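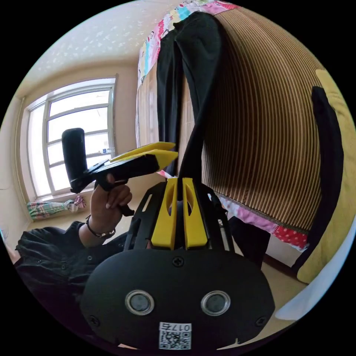 One reader from last round wrote in to say the headset was fine but the strap gave up before the battery did, and could we please ask testers with long hair next time. Fair. We're asking. Anyone, any hair.

Floner is looking for home testers again

Second round of testing for the Vomunska standalone headset. No phone, no PC, no cable. You put it on and it runs by itself, or it should. Last round it mostly did. Now there's new software, a new strap, a different face pad, and we need people who will use it at home like normal people and then tell us what went wrong.

Quick version for those in a rush:

Where: your own place, anywhere in the lower 48 (sorry, shipping with batteries is a pain)
When: starts in July, runs two weeks
Places: 200
Pay: $100 gift card at the end, plus we cover shipping both ways
Gear: stays ours, goes back in the box it came in
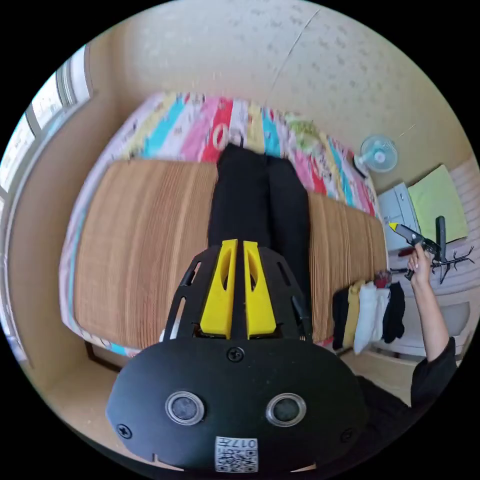 4 min read

What you'd be doing

Wear it most days. Half an hour is plenty, more if you like it. Watch something, play something, try the Zelluletti app, that's the one for shared rooms where you and a friend can sit and watch the same movie. We especially want the shared rooms tested in the evening, after 7 pm, when home wifi gets busy and everything slows down.

Then a short form. Five minutes, honest. Did it drop the connection, did it get warm, did the picture drift when you turned your head, did the controllers lose track. Write it how you'd say it. Don't clean up your language for us, the engineers have heard worse.

At the end there's one phone call, half an hour or so, with somebody from the Floner test desk. Not recorded unless you say ok.

Who we want

18 or over. Home wifi that works in at least one room. Space to stand and put your arms out - you dont need a whole empty room, the seated mode needs testing too and hardly anyone picked it last time.

Never tried VR? Good, apply. Own three headsets already? Also fine, but say which ones on the form so we can mix the groups. Glasses wearers very welcome, the new face pad is supposed to leave room for frames and we have had two opinions on that so far, both strong.

Please skip this one if you get bad motion sickness, have had seizures, or your doctor has told you to stay off this kind of thing. Same if you work for a company that makes headsets or writes about them for a living. We do check. 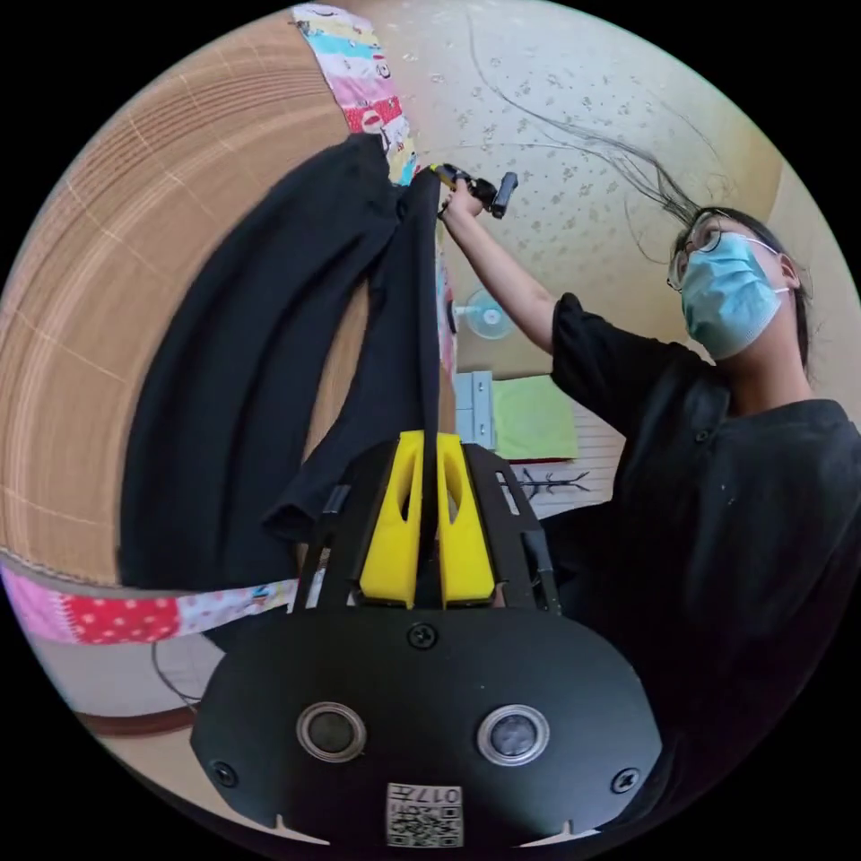
Filed under: Calls for testers / Wearables

The small print, kept small

You'll sign a short agreement before anything ships. It says don't post photos of the headset, don't take it apart, don't lend it out. Family in the same house can try it if they're 18 or over, just put it on the form. The agreement ends when the product goes on sale.

Data: the headset logs crashes, battery, temperature and wifi strength. It maps your room so you don't walk into a wall, and that map stays on the device and gets wiped when it comes back. Mic is off outside the shared rooms. If you want out halfway through, send it back, no hard feelings. You get half the gift card if you did the first week.

Broke it? Tell us. Normal drops and bumps are on us, we'd rather know what snapped.

How to apply

Fill in the form on the Thammasiri sign-up page, they handle the testers lists for us. Put VOMUNSKA ROUND 2 in the subject box or it lands in the wrong pile. You'll need your zip code, what phone you have (for the setup app), how many people live with you, and a line or two on why you want in. A line or two. Last time we got essays.

Form closes at noon Eastern on the last day of June. We answer everybody, yes or no, but it may take a week becuase there are only a few of us reading. Already tested in the first round? You can apply again, you go in the same draw as everyone else.

Questions go in the comment box on the sign-up page, not by phone. The phone line is for people who already have a headset on their head and can't get it to start.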